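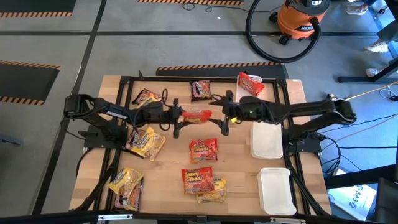 Sorting the Snack Drawer (and Keeping It Sorted Until at Least Tuesday)

Every house has one. Ours is the third drawer down, and for years it opened four inches and stopped, held shut from the inside by a bag of something cheese-flavored that had puffed up in protest. If yours does the same, set aside part of a Saturday morning, eat breakfast first, and work through the steps below. Eating breakfast first is the only step I would call essential.

Get it all out

Empty the whole drawer onto a table. Don't sort inside the drawer. I have tried, and what you end up doing is moving the same packet of crackers from the left to the right and feeling busy.

Spread the packets out so each one can be seen, or close to it. A pile is fine for the first minute, then break it up. Small bags hide under other small bags, and the one underneath is always the one that expired. A wooden worktop is nice for this, though wipe up any crumbs before you start sliding foil across it. Salt and grit will leave fine scratches in an oiled top.

While the drawer is empty, vacuum it. Use the crevice tool. You will find sunflower seeds even if you have never bought sunflower seeds.

Check dates and seals

Pick up each packet and look for the date. It will be on the back seam, printed in gray on silver by someone who has never needed to read one. A flashlight held low from the side helps more than reading glasses do.

Give each bag a gentle squeeze near the top. A sealed one pushes back. If it goes flat and sighs at you, there is a pinhole or a tired seam, and the contents will be stale whatever the date says. Stale chips can be revived on a baking sheet in a low oven for a few minutes. Stale gummy things can't be revived and make decent doorstops.

Most dates on dry snacks are "best by" dates and have to do with crunch. Anything with nuts deserves a sniff, as the oils turn. If it smells like crayons, out it goes.

Three bins, no more

I have used 3 plain white plastic bins for a long time now, the straight-sided rectangular kind, and I've never found a good argument for a fourth. With four, you start inventing categories. I once had a bin for "savory, but for guests." We don't have that kind of guests.

Mine go like this:

Bin one: salty. Chips, pretzels, crackers, anything that leaves dust on a sleeve.
Bin two: sweet. Cookies, fruit chews, the granola bars that are candy with a hiking photo on them.
Bin three: eat soon. Anything within 2 weeks of its date, plus flavors bought out of curiosity.

Some people sort by color, and I used to be rude about this. It does work with small children, who can't read "multigrain" but know red from yellow perfectly well. The trouble comes when the manufacturer redesigns the bag and your five-year-old files a complaint.

Skip bins with handles cut through the sides if your packets are small. They escape. Round bins waste the corners of the drawer, and wire baskets snag foil. White shows dirt, so you will wash it now and then, and a clear one lets everybody take inventory from across the room. I paid too much for a bamboo set from Omanell before going back to plastic. The bamboo ones looked wonderful and now hold extension cords.

Measure the drawer before you buy anything. Measure the inside, with the drawer pulled out, and take the height as well. I once brought home Jultwood organizers that fit perfectly in every direction except up.

Filling the bins

Stand packets on edge like files, printing toward you, with the oldest in front. Laid flat, only the top one exists, and the rest will still be there when you move house.

Don't pack tight. You want to be able to get a finger and thumb around one bag without dragging two others out by the corners. With my drawer that comes to 8 packets a bin. Pinch crinkly bags at the top seam, where there's nothing to crush. Grabbing them by the belly is how you get chip powder.

Overflow goes on a high shelf in the box it came in. When a bin gets low, refill it from the box. Do not tell the household where the box is.

Opened bags

An opened bag does not go back in with the sealed ones. Fold the top down twice, squeezing out air as you go, and clip it. Wooden clothespins are as good as anything sold for the purpose. I own one Wandberg clip with a built-in date dial, bought sometime around the year 2000, and it has said the same date ever since – I admire its commitment.

Humidity does more damage than time. If your drawer is next to the dishwasher, swap it with the dish towels.

Upkeep

Before each grocery run, pull the drawer open and look. If the sweet bin is full, you don't need cookies, and you can have that conversation with yourself in private. Tip anything left in "eat soon" into a bowl and put it on the counter on movie night. It will be gone by the opening credits, including the wasabi ones that everyone said they hated.

Wash the bins with warm water and dish soap every couple of months, and dry them completely before anything goes back in. Mine drain upside down on the rack overnight, during which time the snacks sit on the table and get mysteriously fewer.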